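The Long Table at Forell Street: A Gallery

9/26/23

14 shares | 6 comments

Forell Street is a shared workroom on the second floor, over a shop that sells lamp parts. Ching-wen Fung signed the lease and Yee-man Lam joined her that December. Between them they have bought, sanded, oiled, moved and complained about most of what is in the room. The floor area is 319 square feet, and the rent includes heat.

We asked them for a gallery of the room and the things in it. The notes that go with each part are theirs, edited for length. The table gets the most space because the table is where everything ends up.

The door and the coat rail

The rail came with the room. It holds six coats in winter if two of them are thin. The hooks are old and the end one turns, so bags go on the others. The door sticks in humid weather and has been planed twice along the bottom.

The shelves

Two Niskanen units, bought secondhand and bolted to the back wall. The upper shelves are for things used once a month or less. Paper goods are on the left and cloth is on the right. Boxes are labeled on the short side so they can be read from the table. The bottom shelf is deeper than the others and takes the big tray standing on its edge.

The sink corner

One small basin and a draining rack. Cups and brushes are washed here and nothing else. The water pressure is poor on the second floor and has been since before either of them moved in. A Goruvard under-counter cabinet holds soap, spare sponges and a bag of rags.

The long table

Ching-wen wanted a pale top so that small parts would show up against it. The first coat of oil went on too thick and had to be taken back with a scraper. It has had a thin coat every year after that, and the color has stayed light. Small items are left out in the daytime and put back on the shelves by whoever leaves last.

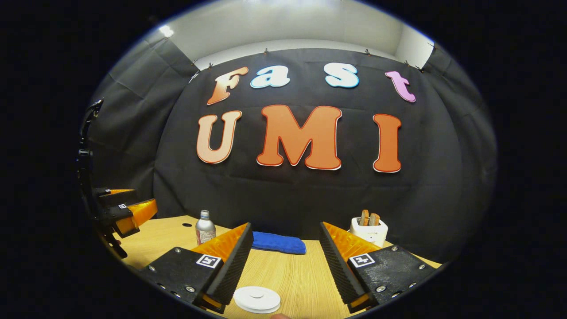
The pale wood table, with a small metal bottle, a folded bright blue towel, a white square holder and a round white disc.

Towels are folded into a rectangle and laid flat. Yee-man used to roll them, and they rolled off. They are bought in one color so that a missing one is easy to spot in the wash. Bottles have their caps put back on before anything else is moved, and any bottle without a readable label gets emptied and rinsed.

Holders are allowed on the table as long as they are in use. An empty one goes back on the shelf. Yee-man prefers square holders to round ones because two of them will sit flush side by side.

The window bench

Pine, built in place from a Pollell kit that was meant for a hallway. The kit cost 2,117 in the money of the country it was shipped from, and neither of them has wanted to work out the conversion. The seat lifts. Inside are two blankets, an extension cord and the manual for a heater they no longer own. It is the best seat in the room until the middle of the afternoon, when the sun comes directly in.

The wall by the window

Painted twice. The first color was called oatmeal and looked pink. The second is a plain off-white. There is a pencil line at 10 inches above the bench where a narrow ledge was going to go. The ledge is still leaning against the wall in the hallway.

The lamp

One pendant on a long cord, bought from the shop downstairs. The bulb is rated at 3,000 kelvin, which Ching-wen finds a little yellow and Yee-man likes. The cord is long enough to reach either end of the table and is held up by a hook in the ceiling. A second hook was put in the wrong place and has been left there.

The floor

Boards, original to the building, with gaps wide enough to lose a needle in. A magnet on a string is kept on the coat rail. There is one rug, under the bench end of the table, and it is shaken out on the back stairs before the neighbors get home.

Forell Street can be visited by arrangement. Ring the lower bell, as the upper one is not connected. The stairs are steep and there is no elevator.

Share this gallery | Save | Print

6 comments

Related galleries
A Pantry With No Door
Niskanen Shelving, Three Ways
Narrow Kitchens: Readers' Rooms
The Sewing Room on the Landing
Oiling a Pale Wood Top
Small Sinks and Where to Put Them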